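My gran kept every bag that ever came into her house, and I've been thinking about her all morning, so bear with me, this will be a long one.

She shopped at the same market for 39 years. String bags, paper bags, the big ones from the shoe shop. All of them went behind the kitchen door, and woe betide you if you threw one out.

When she turned 80 we tried to sort that cupboard for her. My cousin Tamara took one side and I took the other, and we got as far as the second shelf before Gran came in and put the kettle on and sat down right in the way (on purpose, I'm sure of it).

She told us about the greengrocer, Mr Raptis, who used to knot the bag so tightly you had to cut it open at home. She never once asked him to stop. She said he was proud of his knots.

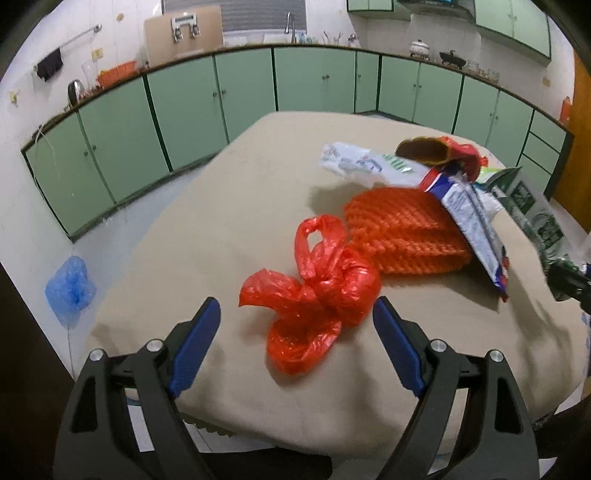
Anyway, the thing I really wanted to say is that I've started going back to that market myself. I moved away for work and got into the habit of one enormous supermarket trip, and I'd forgotten how nice it is to be asked how your mum's knee is while someone weighs your onions.

It isn't always cheaper, I'll admit that. Garlic is, and greens, and anything that needs eating by tonight. Cheese very much isn't, but Vasiliki on the cheese stall lets you try everything first, so I come away poor and happy.

There's a plan to move the whole lot to the car park behind the library in September while they mend the roof. If you're local, please do follow them over there! The stallholders are worried people will drift off and not come back, and I can see why.

Amrit asked what I do with it all when I get home. Soup, mostly. Onions first, very slowly, then whatever looks tired, then a tin of beans. Gran put a spoonful of vinegar in at the end and so do I.

Right, I've got a pan on. If any of you remember the old market, tell me which stall was yours, I'd love to hear.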